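Folding for a Small Space: Microfibre Cloths and the Shape They Keep
Textiles and Everyday Materials, second-year project report
2020-03-26

Why we picked cloths

Everyone in our group started out wanting to do something grand with coats or tents, and we ended up completely hooked on the humble yellow cleaning cloth! The Guthrie building has a supply cupboard on each floor, and every one of them holds a heap of cloths stuffed in any old how. We wanted to know which fold stacks best, which one keeps its shape when you pick it up, and how much the hem matters. That last question turned out to be our favourite part of the whole project.

What we did

We began in September with a bale of 400 cloths from a supplier called Fundo. We tried seven folds altogether, from a plain half to a rolled bundle we named the Rirko (a silly word that stuck). Each fold was made on a flat, cloth-covered surface, because on bare laminate the layers slid about and spoiled the corners. Blue was a lovely choice for this — yellow shows up so clearly against it that you can check an edge at a glance.

The fold we kept coming back to was the tall narrow one. You bring the long sides together first, smooth from the middle outwards, and try to finish with the rounded crease at the top. Lower corners are the weak spot, and they like to lift.

Hem and fold
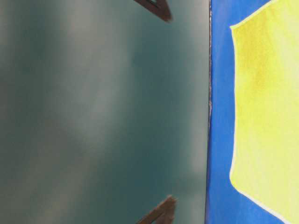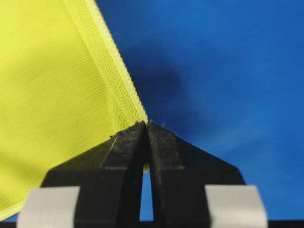

The third picture has the tall narrow fold, with its bottom right corner curled up.
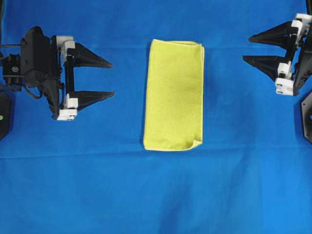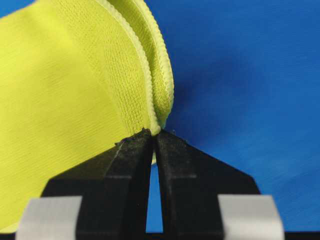
The hem is thicker than the rest of the cloth and doesn't want to bend the same way. When four hems lie on top of one another you get a ridge, and the next cloth in the stack tips towards the thin side. Once we had spotted this we started turning every second cloth end to end, and our piles stood up beautifully. We were so pleased that we went and redid a whole shelf.

We also learnt to pick a cloth up by its hem. Held by the middle it sags into a bag shape and the layers slip apart. Held by the hem it hangs fairly straight, and you can lay it down again without starting over.

Stacking trial

For the trial we used one shelf in the Guthrie cupboard and filled it with each fold in turn. The tall narrow fold let us fit 74 cloths in neat rows with the hems alternating. The Rirko looked brilliant but rolled forward whenever the door was opened, so we dropped it from the second round. The plain half was quickest to make and fine for a short pile, though it leaned badly once the pile grew.

We wrote everything up on the Plultadness noticeboard, which is our course's shared page, and people from other groups sent in their own folds. A few were very clever. One used the hem as a sort of pocket to tuck the loose end into, and we wish we'd had time to test it properly.

Things that went wrong

Our first batch of notes didn't record which way up each cloth had been, so we had to throw those results out and begin again. We also washed some cloths halfway through and left others new. Washed ones are fluffier and grip each other more, so the two lots shouldn't have been mixed. By the end we had made up to 2,000 folds between us, and our thumbs knew all about it!

Next steps

We would like to try the same folds with a thinner cloth that has a cut edge and no hem at all. We'd also like to give the pocket fold a full shelf of its own and leave it in daily use for a month — the cupboard on the ground floor is free for it, and the first pile is already folded.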